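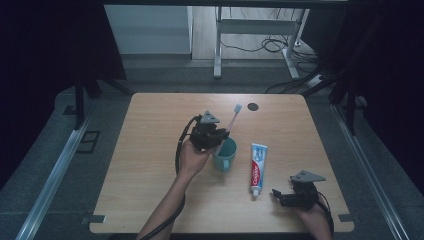 図4 木製の天板上のマグカップと歯ブラシ

4. 結果と考察

4.1 選定作業の全体像

前章で述べたとおり、分析対象は出張撮影スタジオToreoに所属する5名の写真家が、家族の記録写真として納品候補に残した2,798枚である。選定にはいずれも閲覧ソフトFillowが使われ、星印の付与、取り消し、並べ替えの操作がすべて時刻つきで残っている。操作の記録を初めて時系列に並べたときの驚きは、今でもよく覚えている。写真家の迷いが、これほどはっきりと形になって現れるとは予想していなかった。

まず目を引くのは、選定が一方向に進まないことである。撮影順に頭から見ていき、良いものに印をつけて終わる、という手順を踏んだ写真家は一人もいなかった。最初の通覧では印をほとんどつけず、二度目の通覧で一気につけ、三度目で外していく。外した写真を最後の最後に戻すこともある。インタビューでは「だいたい一回で決めています」と答えた写真家の記録にも、同じ往復が残っていた。本人の感覚と操作記録とのこのずれは、本研究でもっとも面白い発見の一つだと考えている。

往復の幅には個人差があった。Beathag Gourlayは撮影の序盤と終盤を何度も行き来し、中盤にはあまり戻らない。Cheuk-hei Tamはその反対で、中盤の連続したカットの中で長い時間を過ごす。二人の完成したアルバムを見比べると、前者は始まりと終わりの場面が呼応する構成をとり、後者は一つの出来事を細かく追う構成をとっている。選ぶときの視線の動きが、そのまま本の骨格になっているわけである。

4.2 「つなぎの写真」の役割

人物の表情がよく見える写真は、どの写真家でも早い段階で選ばれた。これは先行研究の見方とも一致しており、意外な点はない。注目したいのは、人物がほとんど写らないか、ごく小さくしか写らない写真の扱いである。本稿ではこれを「つなぎの写真」と呼ぶ。玄関に並んだ靴、窓辺のカーテン、食卓の隅、廊下の先の明かりといったものが該当する。

つなぎの写真は、最初の通覧ではまず印がつかない。ところが、見開きの仮組みに入ったとたんに動き出す。Fillowの記録では、仮組みの開始直後に未選定の写真を呼び戻す操作が集中しており、その多くがつなぎの写真に向けられていた。人物の写真だけを並べた見開きを見て、写真家が何かの不足を感じ取り、戻って拾い上げてくるのである。Qistina Lauはこの瞬間を「息つぎの場所を探す」と表現した。歌や朗読にも通じる、とてもよい言葉だと思う。

さらに興味深いのは、つなぎの写真が置かれる位置である。場面が変わるところ(屋内から庭へ、昼食から午睡へ)に置かれるのは予想どおりだが、それ以外に、感情の強い写真の直後に置かれる例が目立った。祖母が孫を初めて抱く写真の次に、椅子の背にかかった上着だけの写真が来る。泣いている子どもの次に、雨どいの写真が来る。ページをめくる人は、そこでいったん手を止めることになる。Leanne Goodallは、この配置を師から教わったと語った。一方でYanling Weiは、教わった覚えはなく、依頼主の家でアルバムを一緒にめくるうちに自然とそうなったと述べている。経路の違う二人が同じ配置にたどり着いている点は、今後ぜひ掘り下げたい。

4.3 依頼主はどこで手を止めるか

納品後の調査では、依頼主の家庭のうち同意の得られた7世帯を訪ね、完成したアルバムを普段どおりに見てもらった。筆者は隣に座り、ページをめくる手と会話だけを記録した。質問はせず、見終わったあとに短い聞き取りを行っている。

結果は、写真家側の予想を心地よく裏切るものだった。写真家が見せ場と考えていた大きな見開きでは、感嘆の声は上がるものの、会話は短い。長い会話が生まれたのは、むしろ小さく組まれたつなぎの写真の前である。ある家庭では、流し台の上の布巾を写した一枚から、それを縫った叔母の話になり、叔母の住んでいた町の話になり、最後には納戸から別の古いアルバムまで出てきた。訪問の予定時刻はとうに過ぎていたが、あの午後のことを思い出すといまでも楽しい。

子どもの反応も記しておきたい。幼い子どもは自分の顔よりも、自分の持ち物を探すことに熱心だった。見つけると指で押さえ、同席者の全員に見せて回る。写真の良し悪しを問う前に、写真の中に自分の暮らしの手がかりを探しているように見えた。発話の記録は量が少なく、年齢による違いまで論じることはできないが、児童の写真理解に関心のある読者にはぜひ追試を勧めたい。

また、同じ写真をめぐって家族の中で語りが食い違う場面もたびたびあった。撮影の朝に何を食べたか、誰が最初に庭に出たか。食い違いは口論にはならず、互いの記憶を足し合わせるような会話へと広がっていった。アルバムは出来事の証拠として読まれることもあれば、話を始めるためのきっかけとして使われることもある。今回の訪問で観察された使い方は、ほとんどが後者であった。

4.4 枚数をめぐる交渉

アルバムに収める枚数は契約時に決まっているが、実際にはかなり柔軟に運用されていた。Toreoでは、仮組みを依頼主に見せる打ち合わせを必ず設けている。この席で写真の差し替えや追加が話し合われるのだが、録音を聞き返すと、枚数の話はいつのまにか家族の関係の話に変わっている。「父の写真がもう一枚あるといい」という要望は、見栄えの問題としてはまず語られない。父が普段カメラを避けること、今回は珍しく笑っていること、来年は遠くへ越すことが順に語られ、そのうえで一枚が足される。

写真家の側もこの流れをよく心得ている。Tamは打ち合わせの前に、要望が出そうな人物の写真をあらかじめ予備として並べておく。Gourlayは予備を用意せず、その場で全候補を開いて依頼主と一緒に探す。前者は打ち合わせが短く済み、後者は長くなるかわりに、写真家の気づかなかった一枚が見つかることがある。実際、Gourlayの担当したアルバムのうち表紙に使われた写真の一つは、この探索の途中で依頼主が指さしたものだった。選定を専門家だけの判断とみなす従来の枠組みでは、こうした一枚の来歴をとらえることができない。

4.5 道具の影響

Fillowの画面設計が選定に及ぼす影響にも触れておく。既定の表示では、写真は撮影時刻の順に同じ大きさで並ぶ。この並びは往復の操作に向いている反面、縦位置の写真が小さく見えるという癖を持つ。Lauはこれを嫌い、縦位置の写真だけを別の一覧に分けてから選び始めていた。Goodallは小さめの紙に全候補を印刷し、床に広げて選んだあとで、結果だけを画面に入力する。床の上で何が起きているのかはソフトの記録に残らないため、筆者は許可を得て隣で見学した。紙を重ねる、裏返す、少し離して置くといった動作の一つひとつに意味があり、見ているだけで時間を忘れるほどであった。

そのため、Goodallの操作記録については4.1の往復の分析から除外し、見学時の筆記をもとに別途検討した。紙の上でも往復は確かに存在し、つなぎの写真が仮組みの段階で呼び戻される傾向も共通していた。媒体が変わっても同じ現象が現れたことは、本稿の議論にとって心強い材料である。

なお、校正用の共有サービスUdeoを併用した案件では、依頼主が自宅で仮組みに書き込みを残せるため、打ち合わせの進み方が変わる。書き込みは短く、「これ好き」「もう少し明るく」といったものが大半を占めた。対面の席で聞かれるような長い語りは現れにくい。便利さは写真家の全員が認めており、Weiのように、書き込みを集めたうえであらためて電話をかけるという工夫も見られた。電話の中で語りが戻ってくるかどうかは、録音の同意が得られた案件が少なく、本稿の範囲では検討できていない。

4.6 本章の限界

対象とした写真家はみな同じスタジオに属し、仕上がりの好みもある程度共有している。個人で活動する写真家や、学校行事のように依頼主が多数にわたる撮影では、選定の往復がまったく別の形をとる可能性がある。また、家庭訪問は納品から間もない時期に行ったため、アルバムが棚に収まり、しばらく開かれなくなったあとの見方については何も言えない。訪問先のうち4世帯からは再訪の承諾をすでに得ており、次の調査では同じアルバムをもう一度一緒にめくることにしている。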